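Category: Community Projects > Starting Out > Grants and Local Support

How do we get a neighborhood project started with no money?

Hi everyone! A few of us on the north side of Nolley want to start a shared meal and skills night for older residents, once a month to begin with. We have people who'll cook and a church hall that might say yes. What we don't have is a cent. I've heard the county gives small community grants, but the form asks for a "sponsoring organization" and we're just neighbors. Do we have to become a nonprofit first? We'd love to open in April.

Eugénie Aubert

2 answers

Évan Perrin wrote:

No, you don't have to, and please don't let that box on the form scare you off! What you want is a fiscal sponsor, meaning an existing nonprofit that receives the grant for you and pays your bills out of it. We did this in Prundwood with a tenants' group (they kept a small percentage, so ask about that up front) and our first grant was $4000, which felt like winning the lottery.

Before you apply, knock on doors. We got 126 signatures in one month, and the people reading our application brought it up when they called. Write down what people say they want, too. We had planned on computer lessons and what everybody asked for was rides to the clinic, so that's what we did first.

Keep the budget plain. Hall, food, printing, insurance. Ask the hall if you're covered under their policy, and get the answer in writing. 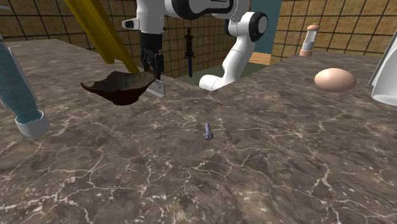
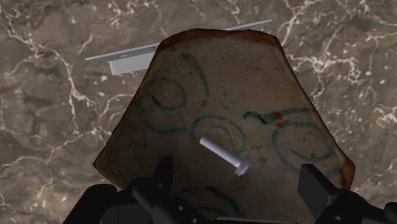
Also, start before the money comes if you can. One potluck with a sign-in sheet shows you're already a group. Ours cost us $100 between six families and we met two people there who still run the ride list. Go for it, and post again when you have a date!

Anonymous wrote:

call your town hall, ours in Bernia had a $300 mini grant with a one page form and no sponsor needed. might be gone now, not sure

Related questions
- Can a group without a bank account accept donations?
- How to ask a church or school for free meeting space
- Sample letter to a fiscal sponsor
- Getting residents to a first meeting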